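Print this thread | E-mail this thread

Andard Workshop Forum > Arms and Manipulators
Instrument drive box, wrist/jaw coupling still wrong under load

econdori
I'm moving this out of the general build log because it got too long. The setup at the Mamani shared shop is two surplus wristed instruments, each on a home-built drive box. Each box has 4 Brorna gearmotors on the drive discs: roll, wrist pitch, and one for each jaw. One Nukex board per box, position loop on the board, coupling matrix on the PC. Joint commands go out at 60 Hz and the board interpolates between them.

Free-air tracking is fine. The trouble is with a needle in the jaws. When I pitch the wrist, the grip changes. Going one way it tightens enough to flex the motor mount, and going the other way the needle can rotate in the jaws. I have been compensating by hand on the grip pedal, and that is not a fix.

The matrix comes from bench measurements. I turned one disc at a time and read the wrist angle off a protractor plate. Full jaw travel is 2922 encoder counts with the wrist straight.

h_bedoya
Did you measure jaw travel with the wrist pitched as well? If you only measured it straight, the pitch-to-jaw terms in your matrix are guesses. The jaw cables run over the pitch axis, so when pitch moves, the cable path moves with it.

econdori
Only straight. The pitch-to-jaw terms came from pulley diameters I measured with calipers on the worse of my spare instruments.

h_bedoya
Then start there. Calipers on a pulley give you the groove edge. You need the radius to the cable center.

vdumitrescu
I'd look at the motor mount first. If it flexes enough to see, the disc angle and the encoder angle are not the same thing, and a better matrix will only be a better fit to a bad measurement. What is the plate made of?

econdori
Printed, with a steel strip across the back. I'll give you the mount, but the flex shows up only when the grip is already too tight. The error is there before that.

Current state of the bench, fixed camera. The right instrument has the needle, pointed down at the left end of the open cut, with the left jaws slightly open next to it. The stitched cut behind them was closed with the hand compensation I described. It works, but every stitch takes a lot of pedal.
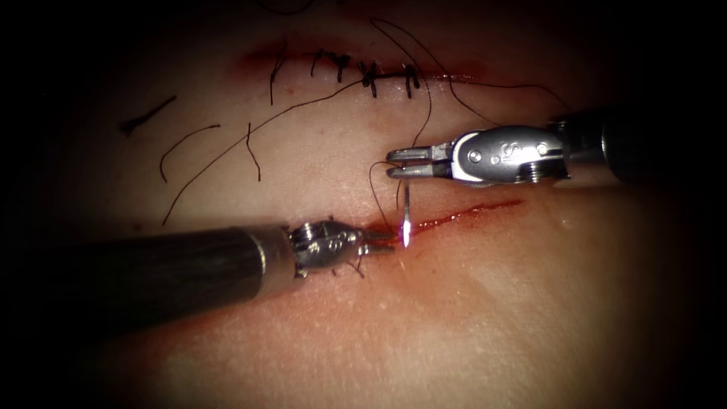 g_llanos
What should the jaw command be while the wrist is moving, a position or a force?

h_bedoya
Position for the average of the two jaws, and a limited torque for the difference between them. The average sets where the jaws point and the difference sets how hard they close. If you hold both as positions, any error in the coupling shows up as grip.

g_llanos
Thanks. I have mine as two separate positions and I see the same problem as the original poster.

vdumitrescu
Torque on the difference is fine if the gearbox can be back-driven. Most small gearmotors can't in any useful sense. You will command a low current, friction will hold the output where it is, and the cable tension will stay high. I went that way and took it out again.

h_bedoya
Mine back-drive well enough. It depends on the ratio. With a high ratio I agree with you, and in that case put a spring between the output and the disc.

vdumitrescu
A spring there costs you stiffness in position. I would sooner fix the matrix and live with plain position control. We are not going to agree on this one.

econdori
I can test both without rebuilding anything. What I did last night:

Coupling measurement

1. Clamped the shaft, homed all discs, and closed the jaws lightly on a strip of shim stock.
2. Stepped the pitch through its range and stopped at each position.
3. At each stop, opened the jaws until the shim slid, then closed them until it held. Logged both encoder values.
4. Repeated in the other direction to get the backlash.

The jaw offset against pitch is close to a straight line in the middle and bends near both ends. The slope differs from my caliper value by more than I expected. Hysteresis is also larger on the left box, which has the older cables.

With the new slope loaded, I can pitch through the middle of the range with a needle and leave the pedal alone. Near the ends it still tightens.

vdumitrescu
The bend at the ends could be the plate again. Put a dial indicator on it.

econdori
I will. The other problem is thread handling. The view from the wrist camera has the near instrument open in a V, the thread bunched around its jaws and off to the left, and a few strands looped over the left jaw. One thin strand goes toward the other instrument. With the jaws open that wide, thread has plenty of room to catch on the near one. I would like a software limit on how far they open during tying, but I have no good number for it.
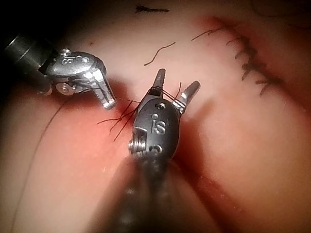 Jaw opening limits

h_bedoya
Make it a mode. Full opening for picking up the needle, a reduced limit for everything else, and a pedal tap to switch. Apply the limit to the difference term after the coupling correction. If you apply it to the raw jaw commands, the usable opening will change with pitch.

g_llanos
I tried a limit on the raw commands and can confirm the last part. At one end of pitch the jaws would barely open.

vdumitrescu
Agreed on the order of operations. I would ramp between the two limits instead of switching, or the jaws will snap in when you tap.

econdori
Ramp added. Limit is after the correction. Dial indicator on the plate reads a small deflection at the pitch extremes, so Viorica was right about part of it. I'm cutting a replacement in aluminum when the shop mill is free, probably July. I'll rerun the shim test on the new plate before I change the matrix again.

Not trying torque on the difference until then. One change at a time.

h_bedoya
Log the motor current during the rerun. If it climbs before the plate moves, you have your answer on back-driving too.

Reader comments

E. Apaza: Which side of the disc is your home switch on? Mine homes into the stop and I lose a few counts every time the stop wears.

econdori: Optical flag on the motor side. The stop is only there as a backup.

G. Llanos: Could you post the shim test log as a text file? The spreadsheet will not open on the shop computer.

econdori: It's in the Mamani shared folder now, both boxes.

Contact | Copyright Andard Workshop Forum | Back to top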